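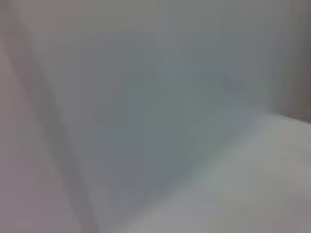 2022-12-25
Por Fongchan Sombatkul, División de Equipos, Plandton

Hundard: manipulador de sobremesa para tareas domésticas y de taller

Hundard es un manipulador de un solo brazo destinado a laboratorios, centros de formación y talleres que deseen evaluar, en condiciones propias, qué parte del trabajo manual cotidiano puede confiarse hoy a una máquina. Plandton lo suministra como equipo de ensayo. No se comercializa como electrodoméstico ni sustituye al personal en ninguna de las operaciones que se indican en esta ficha.

Composición del equipo

El suministro comprende el brazo, la pinza de dos dedos, la cámara de muñeca, la base de fijación y el programa de control Yimyam. La carga máxima admitida es de 3 kg con el brazo recogido. El alcance útil es de 683 mm, medido desde el eje de la base. La fijación requiere una superficie plana y rígida; las mesas con ruedas deben bloquearse antes de la puesta en marcha.

La cámara de muñeca permite corregir la posición de la pinza durante la aproximación. A muy corta distancia de una superficie lisa y sin marcas, la imagen pierde nitidez y ofrece pocas referencias al programa. Por este motivo se recomienda instalar una segunda cámara fija cuando el trabajo se realice dentro de cajas, cajones o armarios de color claro. El soporte correspondiente, denominado Herex, se solicita por separado.

Tareas evaluadas

Durante el mes de noviembre, el equipo técnico dirigido por Charoen Klinhom completó más de 500 ciclos de trabajo con objetos de uso común. Los resultados permiten orientar al comprador, si bien dependen en gran medida de la iluminación y de la colocación inicial de las piezas.

El traslado de objetos rígidos entre dos bandejas se considera apto para funcionamiento con supervisión ocasional. Lo mismo puede decirse de la clasificación de piezas de plástico por tamaño, siempre que no se encuentren apiladas.

La retirada de vajilla de un escurridor exige supervisión permanente. Los platos se extraen con regularidad aceptable; los vasos de pared fina presentan un riesgo de rotura que no ha podido reducirse con los ajustes actuales de fuerza.

El doblado de ropa, la limpieza de rincones y la apertura de envases flexibles no se consideran resueltos. El programa incluye rutinas experimentales para las dos primeras tareas, que se entregan sin garantía de resultado.

Condiciones de uso

El equipo debe funcionar en interiores secos, con luz difusa y constante. La pulsación del paro de emergencia detiene todos los ejes, tras lo cual es necesario repetir la calibración. Las almohadillas de la pinza se consideran material de desgaste y no están cubiertas por la garantía.

Pedidos y demostraciones

El plazo de entrega es de 10 semanas a partir de la confirmación del pedido. Las instituciones interesadas pueden solicitar una demostración con sus propios objetos, previa remisión de una relación de medidas y pesos. La formación inicial de los operadores se imparte en español o en inglés y se presupuesta aparte.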